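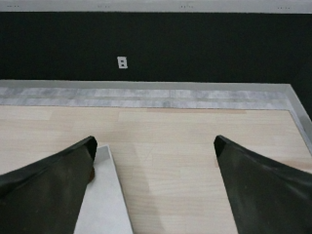
Rear damper knock on the Wemau Ilie: notes from the long-term car, in 12 posts

1/ Car is the five-door Ilie with the sport chassis. Firm dampers, 229 hp, front-wheel drive. The knock comes from the left rear at low speed over sharp edges: expansion joints, driveway lips, the patched bit outside the office. Silent on the highway.

2/ First step was ruling out junk. Trunk floor out, jack kit out, rear seatbacks latched and then folded. No change in either position. Exhaust hangers checked by hand with the system cold. All four are intact.

3/ Second step was the stabilizer bar. Disconnected both rear links, tied them clear of the arms, and drove the same loop at the same speed. Knock still there, same pitch. Links and bar bushings are off the list. New nuts when they went back on, as the originals are single use.

4/ With the bar disconnected the car rolls more and turns in more slowly, as you would expect. The rear stops helping. If anyone wonders how much of the Ilie's sharpness comes from that bar, the answer is a lot of it.

5/ That left the damper top mount. The Ilie uses a two-bolt mount with a bonded rubber center. A hand on the mount while a second person bounces the corner is a decent test. Cosmin Moldovan did the bouncing. I could feel the tap through the bolt heads on the left and nothing on the right.

6/ Took the left damper out. Body is dry, no play at the lower eye. The rod pushes in evenly and comes back evenly. The top mount rubber has come away from its steel sleeve on the inboard side. You can rock the sleeve with a thumb.

7/ Replacement options were the Wemau part or the Grestbridge one. Grestbridge sells a stiffer mount for track use. I went with the Wemau part. The stiffer one would probably cure the knock and add road noise to a car that already has plenty on coarse asphalt.

8/ Changed both sides. The right one was still good, but the mounts have the same mileage and the labor is mostly getting the trim out. Left took me 2 hours, right took less, mainly from knowing where the clips are.

9/ Point that gets missed: tighten the lower damper bolt with the suspension at ride height. If you torque it hanging, the bushing is preloaded every time the car sits on its wheels, and it wears out early. Use a jack under the arm if you don't have a drive-on lift.

10/ Result after 100 miles, including the same loop: no knock. There is still a soft thump over big potholes, equal on both sides. That is 19-inch wheels and short sidewalls, and I would leave it alone.

11/ Several replies asked whether the Rerley has the same problem. Same rear axle layout, different mount. Maricica Furtună runs one in the softer trim and has had no noise from the back. One car proves very little, so I would still do the hand test before buying parts.

12/ Still open: the front tires. Outer shoulders are down 2 mm more than the centers since April, with pressures kept at the door-sticker figure. Next job is an alignment check, then 5 psi more up front for the next set of back-road runs. I'll post the before and after printouts in a separate thread.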